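Moving all my seed starting indoors this year and I have THOUGHTS, so — a little thread 🌱

1/ First, the shelves. Get metal ones if you can. Bright blue is my favorite, and angled support bars are great for clipping lights to.
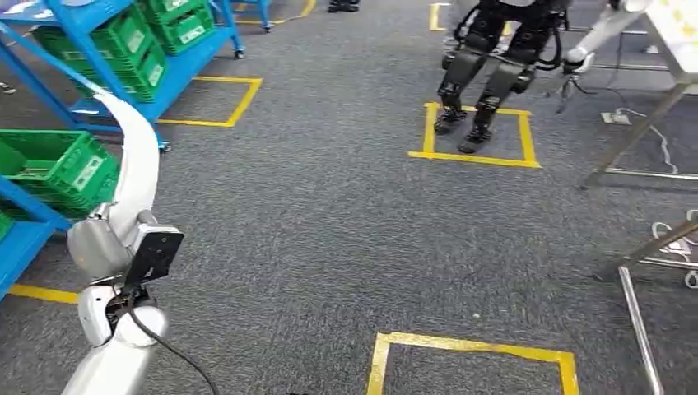 2/ Tomatoes! I sowed 50 Zamora back in the spring and gave away half the starts. Still way too many. No regrets.

3/ Peppers are slower, so be patient with them. My Irnwood packet said 79 days from transplant and I'm already checking for flowers every morning.

4/ Basil next to the kitchen door. You brush past it and the whole room smells amazing!

5/ Vurside garden swap is still on for October — bring labeled envelopes, please, last year I came home with 125 mystery beans and planted them all anyway.

6/ Next up is a second round of lettuce. Tell me your favorite kinds, I have room for one more tray!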